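Why I Quit Buying Noodles By The Packet

So I finally did the thing I've been threatening to do since May and switched us over to bulk dried noodles. If you've been reading a while you know how I feel about the single packets (love them, hate the trash, hate paying for a sachet of salt). The tipping point was adding up what we'd spent at the Fisgate market on packets alone. I won't share the total. It was a rude little number.

The new place is a shop on Sturuvgate called Kartha, which sells noodles out of big bins, and you bring your own jar. They have wheat, buckwheat, a flat rice one, and a curly egg noodle I'm now slightly obsessed with. I went in for one bag and came out with 905 grams of the curly ones and another 1383 grams of buckwheat, and then had to carry it all home uphill – my own fault, I skipped the bus.

Portioning was the part I worried about. With packets somebody else does the math. With a jar you're standing there at seven in the evening, starving, and every handful looks too small. I've landed on 80 grams dry for me and a bit more if there's no egg going on top. Weigh it for the first week and after that your hand just knows!

We've had noodles for dinner so often now that the chopsticks hardly make it back into the holder between meals.
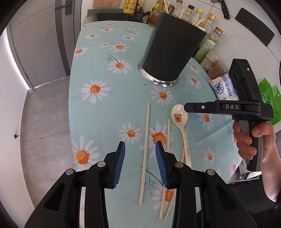
Over in the comments on my last noodle post, Nimik wrote that buckwheat should never be kept in a clear jar on a sunny shelf, and that mine would taste dusty before the month was out. Fair enough! I moved the jar into the cupboard that same night. I can't swear I taste a difference, but I did find a forgotten bag of lentils back there, so I'm calling it a good trade.

Sauce is where you really miss the packet, so I make one and keep it in the fridge. Soy sauce, rice vinegar, a spoonful of peanut butter, grated garlic, and chili oil until you get nervous. Shake it in an old jam jar. It lasts us over a week, and it's good on cold cucumbers too (and on toast, don't judge me).

Do rinse the buckwheat ones after cooking. I skipped that the first time and got a gray lump I had to cut with a spoon. The egg noodles don't need it, just drain them and get the sauce on fast while they're steaming.

I still want to try the flat rice noodles in soup, and my daisy tablecloth is going to suffer for it, I'm a terrible slurper.

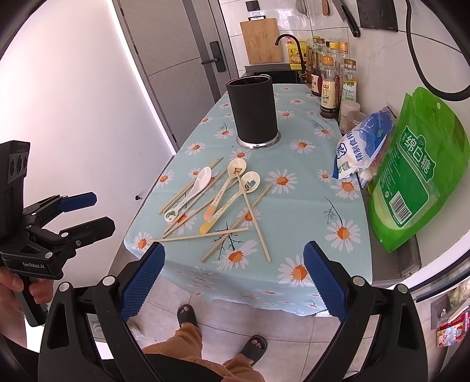 What I'm Cooking Next

First up is a cold noodle salad with 2 kinds of cabbage, for lunches. Then I want to try frying leftover egg noodles into a sort of crispy pancake, which I had once years ago and have never managed to copy. If you've got a trick for flipping it in one piece, please leave it in the comments. My pan is old and sticks on one side.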